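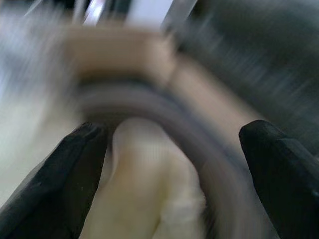
How to make fresh cheese at home from ordinary milk

My mother made this cheese two times in a week, and she never measured anything. When I moved away I had to learn it again with a thermometer and a kitchen scale, and it took me several bad cheeses before I understood what she did with her hands. I write the method down for people who never saw it done. It is the simple kind, made with lemon or vinegar, without rennet, and you can eat it the same evening.

What you need

2 litres of whole milk
80 ml of lemon juice or white vinegar
9 g of fine salt
A heavy pot that holds at least 4 litres
A sieve, a big bowl and a clean cotton cloth
A thermometer, if you have one

About the milk

Please look at the label before you buy. Fresh pasteurised milk is good. Milk marked UHT or "long life" makes very small, weak grains which run through the cloth, and you will be disappointed. Semi-skimmed milk works but the cheese is dry and there is less of it. Where I live I buy from a small dairy called Workow, whose milk is not homogenised and has a line of cream on the top. Shake the bottle well, otherwise the cream stays on the glass.

Heating

Rinse the pot with cold water and do not dry it. Pour in the milk and put it on a medium flame. Stir slowly with a flat spoon and touch the bottom all the time, especially in the corners. If the milk catches there, the whole cheese tastes of smoke and it is not possible to repair it.

You want to arrive at 90 degrees. Without a thermometer, wait until there is steam, and small bubbles all along the side of the pot, and the surface begins to tremble. It must not boil over. Then turn off the flame and let the pot stand for one minute.

Adding the lemon

Mix the lemon juice with the same quantity of water. Pour one third of it in a circle over the milk and stir only two or three times, very gently. Wait. Pour the second third and wait again. You should now see white grains, and between them a liquid which is greenish and almost clear. If the liquid is still like milk, add the last part. If it is already clear, stop, even when some lemon is left in the cup. Too much acid makes a hard cheese which squeaks.

After this, cover the pot and leave it for ten minutes. I know it is tempting to stir. When I was impatient the curds broke into sand.

Draining

Put the sieve over the bowl and the wet cloth in the sieve. Take the curds with a ladle and lay them in the cloth. Do not throw them from high. When all the big pieces are in, pour the rest slowly.

Sprinkle the salt now, while it is warm, and turn the curds over once with a spoon. Then close the cloth.

How long you drain decides what cheese you have:

15 minutes: soft and wet, for bread and honey
1 hour: it keeps a shape, good for salad
3 hours with a weight: firm, you can cut it in cubes and fry it

For the weight I use a plate and an 800 g tin of tomatoes. Hamdia Demissie, my neighbour, from whom I learned the frying, ties the cloth to the kitchen tap and lets it hang there. Her cheese comes out round and mine is flat, but the taste is equal.

From 2 litres I normally get a piece a little smaller than my two fists. With poor milk it can be much less.

Keeping it

Take it out of the cloth when it is finished, because the cloth gives a smell if it stays overnight. Put it in a closed box in the fridge. It is best on the first and the second day, and I do not keep it longer than four. If it is slimy or smells of yeast, throw it away.

Do not throw the whey. I use it in place of water for bread dough, and for cooking rice. It is sour, so put less salt.

Problems I have had

No grains appear. The milk was not hot enough, or it was long life milk. Heat it again slowly and add one more spoon of lemon.

The cheese is rubbery. It stayed too long on the flame after the lemon was added.

It tastes strongly of vinegar. Pour a glass of cold water over the curds in the cloth before you salt them.

It falls apart in the pan. It was not pressed enough, or it was still warm inside. Leave it in the fridge for the night and fry it in the morning.

Washing the cloth

Rinse it first in cold water. Hot water cooks the milk into the threads. After that, boil it for five minutes with no washing powder and dry it in the sun if you can. Mine was cut from an old pillow cover and it is still good.

Next I want to write about the version with yoghurt, which is softer and needs more patience.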